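Catarina Moreira
I've been reading the care advice that comes with shoes, and I have doubts. Long thread.

1/ Started because a pair of Prundell canvas sneakers came with a folded leaflet. 32 care instructions. For a canvas shoe. My car's manual has a shorter section on brakes.

2/ Instruction one: treat with a protector spray before first wear. Prundell sells the spray. Instruction four: reapply every few weeks. You see where this goes.

3/ I'm not against sprays. On suede I use one and I think it helps, in the sense that I've never run the comparison and neither have you. On plain cotton canvas I've seen a lot of claims and not much else.

4/ The Pellalau one says it "reduces soiling by up to 97%." Up to. So zero is in there too. No word on what kind of soiling, how long after spraying, or who did the measuring. I wrote and asked in June. Got back a discount code.

5/ Then there are the reviews. Pellalau's page has 2582 of them, nearly all five stars, and the ones I read were mostly written within days of delivery. "Just got it, works great!" How would you know? You haven't been out in anything yet.

6/ My own test, which is a bad test, so take it as one. Old pair of canvas shoes. Left one sprayed, right one not. Wore them for the walk to the bus, the grocery store, a muddy soccer sideline, one barbecue.

7/ Water did bead up on the left shoe for the first few outings. After that I couldn't see a difference. Mud dried on both and brushed off both. Barbecue sauce went into both and stayed there.

8/ Possible that I sprayed it wrong. The can says "even coat from a distance," and what's even? Possible that my left foot lands in more puddles. Like I said, bad test. But it's one more test than I could find on the label.
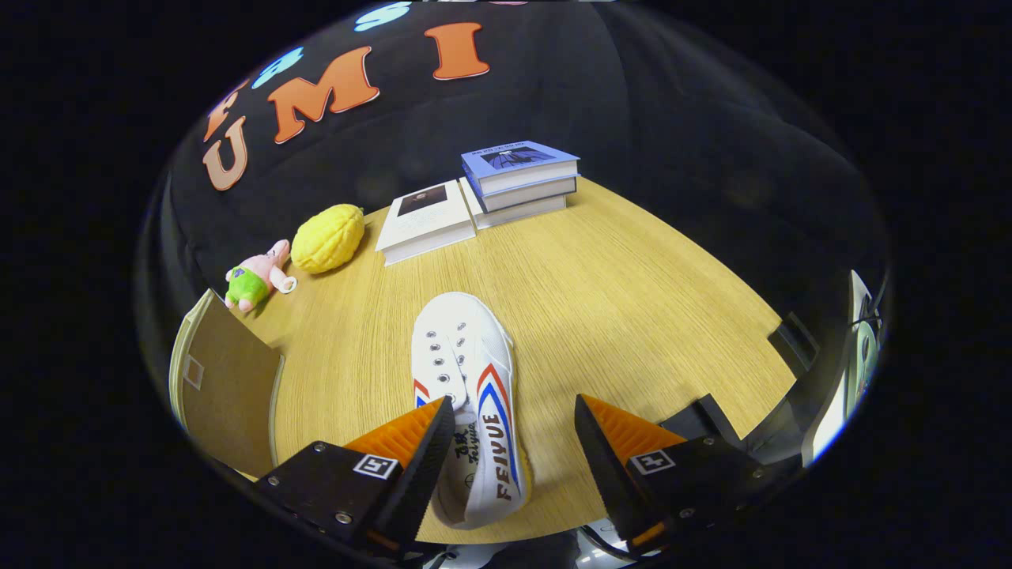
Can white canvas go in the washing machine?

Mine does, cold water, gentle cycle, laces out and inside a mesh bag, and then it dries in the air. If the shoe has a glued trim or a leather patch, I'd wash it by hand.

9/ The leaflet says never machine wash, by the way. Maybe that's right for some glues. Or maybe it's the sentence a company prints so it doesn't have to take the shoe back when the sole comes off. I can't tell from the outside, and the leaflet doesn't give a reason.

10/ Baking soda and vinegar. Please. Mix them and you get fizz, and after the fizz you have mostly water with a little salt of some kind in it. The fizz looks like cleaning. I think the scrubbing does the work and the paste gets the credit.

11/ Bleach is the one where the warnings seem earned. I used it once on a pair that had gone gray and the stitching and rubber edge came out yellow. One pair, I know. Still not doing it again.

12/ The toilet paper trick, where you wrap the wet shoe so it dries without yellow marks: I expected to hate this. Tried it twice. No yellow marks. Also tried without, once, after rinsing for much longer than usual. No yellow marks. My guess is the marks are leftover detergent and rinsing is the thing. Somebody with more shoes should check.

13/ Magic sponges on the rubber part: yes, fine, they work. They're a very fine abrasive, so they're also taking a bit of the rubber with them. At the rate I use them I don't care.

14/ Whitlock sells a "canvas shampoo" for $50. I read the ingredients next to the dish soap by my sink. Not identical. Similar enough at the top of the list that I'd want somebody to explain the other $47 to me.

15/ People keep sending me Cunero, the subscription one, where a new brush head shows up in the mail. It's a nail brush. You can get a nail brush at the dollar store and it'll last until you lose it. If you enjoy getting mail, that's a different matter – go ahead.

16/ Someone in the replies says I'm being unfair and that a good product protects the "fiber structure." Could be. What does that mean, though? Cotton gets wet, it dries, it wears out where your toes bend. I haven't seen a spray that claims to fix the toe bend, and that's where every pair I've owned has died.

17/ What I do now: knock the dry mud off, old toothbrush, dish soap, lots of rinsing, stuff them with newspaper, leave them near a window but out of direct sun. I'm not sure about the sun part either. I read it somewhere and never questioned it, so there you go.

18/ Several people asked about insoles. Take them out before washing. They take forever to dry and they're where the smell lives. I have no opinion yet on the charcoal ones, except that the box says they "recharge" in sunlight, and I'd like to see how anyone worked that out.

19/ If you work for one of these companies and you have a real side by side, same shoe, same dirt, same number of wears, send it over. I'll post it even if it makes me look silly. Discount codes don't count.

20/ Muting this for dinner – will read replies later. No, I haven't tried micellar water.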